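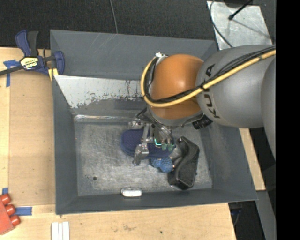 Die Software Stirnemex, mit der das kleine Unternehmen Lutell Industrierobotern das Greifen aus ungeordneten Behältern beibringt, bekommt im Juni eine neue Fassung, und wer sich in den vergangenen Jahren einmal mit dem berühmten »Griff in die Kiste« herumgeschlagen hat, der dürfte sich darüber freuen. Im Kern geht es um die Planung: Das Programm entscheidet künftig nicht mehr in zwei getrennten Schritten, was gegriffen wird und wie der Arm dorthin kommt, sondern erledigt beides zusammen. Gerade bei einer Wanne mit schrägen Wänden, über der ein KUKA-Arm mit einem Greifer aus Metall hängt, macht das einen Unterschied. Der blaue Gegenstand mit der maschenartigen Oberfläche liegt recht frei auf dem Boden, das schwarze Teil dagegen schräg nahe der Innenwand, und dort muss die Hand in einem Winkel ankommen, bei dem auch das Handgelenk mitsamt seinen Kabelschlaufen noch Platz findet.

Eben diese Kabel haben den Entwicklern lange Kummer gemacht. In der bisherigen Fassung wurden sie als starrer Zylinder um das Gelenk gelegt, großzügig bemessen und damit zwar sicher, aber eben auch so sperrig, dass viele gute Griffe von vornherein ausschieden. Nun rechnet Stirnemex mit einer Hülle, die sich je nach Stellung des Gelenks verformt. Bis zu 2000 Griffkandidaten werden pro Aufnahme bewertet, die besten 40 davon gehen in die Bahnplanung, und wenn sich unterwegs herausstellt, dass keiner taugt, fordert das Programm eine neue Aufnahme an, statt wie früher mit einer Fehlermeldung stehen zu bleiben.

Die zweite große Neuerung betrifft die Wahrnehmung, und sie stammt zu einem guten Teil aus der Zusammenarbeit mit dem Ingenieurbüro Heinonen, das sich seit Langem mit weichen und verformbaren Dingen beschäftigt. Stoff, Schaum und Gestrick haben keine feste Form, mit der sich ein Modell vergleichen ließe – ein Handschuh liegt jedes Mal anders da. Das neue Modul verzichtet deshalb auf hinterlegte Konstruktionsdaten und schätzt aus Farb- und Tiefenbild, wo sich eine Oberfläche fassen lässt und wie stark die Finger zudrücken dürfen. Eingelernt wurde es mit 584 verschiedenen Alltagsgegenständen. Metallische Böden mit Kratzern und Flecken, an denen die Tiefenmessung gern einmal Löcher sieht, wo keine sind, werden vor dem ersten Griff einmal leer vermessen und danach herausgerechnet.

Für die Leute, die täglich vor der Anlage stehen, ist vielleicht etwas anderes die schönste Nachricht: Jeder Griffversuch wird samt Bild, gewähltem Winkel und Kraftverlauf abgelegt und lässt sich später in Ruhe noch einmal ansehen. Die letzten 100 Versuche bleiben direkt auf dem Steuerrechner, ältere wandern auf Wunsch ins Archiv. Wer mag, kann einen misslungenen Griff markieren und in der Simulation mit veränderten Einstellungen wiederholen, ohne dass der Arm sich dafür bewegen muss. Die Bedienoberfläche ist dabei auf Deutsch und Englisch zu haben, Finnisch soll im Herbst folgen.

Als erster Betrieb will der Sortierdienstleister Tredov die neue Fassung einsetzen, zunächst an einer einzelnen Zelle für Rücksendungen, in der bislang Schuhe, Textilien und allerlei Kleinkram von Hand getrennt werden. Eine Zahl für den erhofften Durchsatz wollte man dort noch nicht nennen. Bestehende Kunden erhalten die Aktualisierung ohne Aufpreis, sie müssen allerdings ihre Kamera neu kalibrieren, wofür Lutell einen guten Vormittag veranschlagt. Ältere Projektdateien werden beim Öffnen umgewandelt – eine Sicherungskopie vorher schadet sicher nicht, denn zurück in das alte Format geht es danach nicht mehr.

Suchbegriff eingeben Suchen

Kontakt | Impressum | Datenschutz | © Alle Rechte vorbehalten | Nach oben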